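Bin Handling Cell: Set-Up Guide for Workshop Members
Mar 5, 2018
Prepared by Vesna Angelovski; reviewed by Fathima Bandara

Section 4. Teaching the Bin Grip

4.1 Scope

This section covers the set-up of the Vekari two-finger gripper for lifting and moving open plastic bins by the rim. It applies to the bench position and to the aisle position. Members who have not completed Section 3 (Emergency Stop and Speed Limits) may not carry out the steps that follow.

4.2 Preparing the bench

1. Set the speed limit on the Solleo controller to 54 mm per second. Do not raise it until Step 4.5 is complete.
2. Clear the bench mat of tools and fasteners.
3. Place one empty bin on the mat, open side up, well inside the red edge strips.
4. Open the gripper fully and bring it to the approach height of 400 mm above the mat.
5. Jog toward the bin at low speed and stop before either finger reaches the rim.
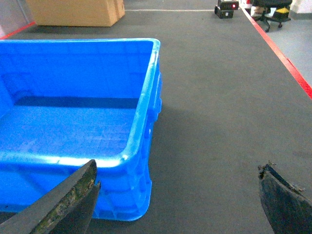 6. Save this position as APPROACH 1. The controller will ask for confirmation twice.
7. Return the arm to its home position and run APPROACH 1 three times from there. If the stopping point shifts between runs, repeat the zeroing procedure in Section 2.

NOTE: The stored program number for bench work is 556. Programs with any other number belong to other members and must not be overwritten.

4.3 Setting the finger position at the rim

1. Move the gripper over the side wall of the bin, with the rim centered between the fingers.
2. Lower the gripper until one finger is inside the bin and the other is outside.
3. Check the clearance on the outer side before closing.
4. Close the gripper in single increments until both fingers bear on the rim. Save as GRIP 1.

CAUTION: Keep hands out of the bin and away from the rim while the drive is enabled. 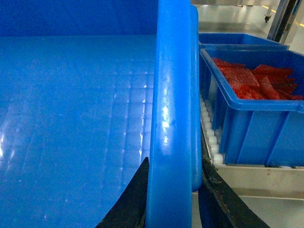
Clearance on the outer side is the most common source of trouble in this procedure. The outside finger needs free space along its full length, and a neighboring conveyor reduces that space considerably. Where a large bin stands beside the roller line, as it does with the small crate of red items, the outside finger comes down over the steel conveyor frame. Lower the gripper in small steps at this point and watch the fingertip and the rail together. If they touch, press Stop, raise the arm by hand control, and move the bin before trying again. Do not correct the position by pushing on the finger.

4.4 Working at the aisle position

1. Confirm that the aisle is clear in both directions.
2. Place the bin on its own side of the yellow line, with its long side parallel to the line.
3. Ask any observers to stand in the marked safety area and to remain there until the drive is off.
4. Run APPROACH 2, then GRIP 2. The grip force is preset to 200 on the Babić force scale. 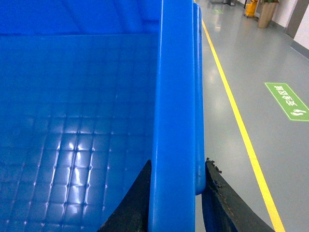 Figure 4-3. Fingers on either side of the bin rim at the aisle position. Yellow line and green safety area sticker at right.

5. Inspect the finger edges at the end of each session. Record chips, scratches, and worn coating in the logbook. Replacement Prulletti finger pads are kept in the parts drawer and are to be fitted in pairs.

4.5 Final check with an empty bin

1. Return the bin to the bench and set it square to the front edge of the mat.
2. Look inside and confirm that it is empty.
3. Examine the rim and the ribs for cracks. A cracked bin must be withdrawn from use.
4. Run the full program once, with one hand on the Stop button.

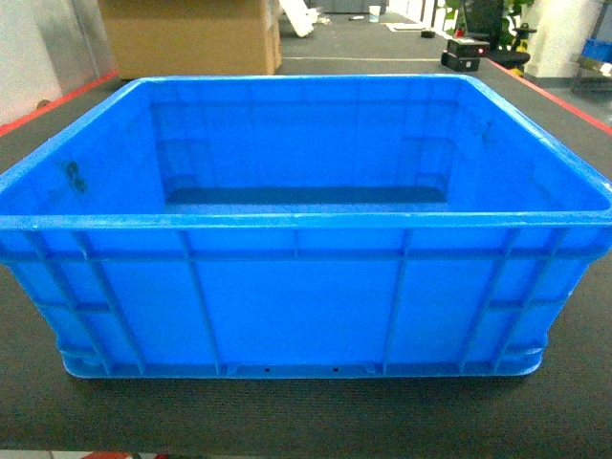 Figure 4-4. Empty bin set square on the bench. Note the two small holes in the lower front.

5. If the run is completed without a fault, enter your name and the program number in the logbook. Faults are to be reported to Fathima Bandara before the cell is used again.

Continue to Section 5, Loaded Bins.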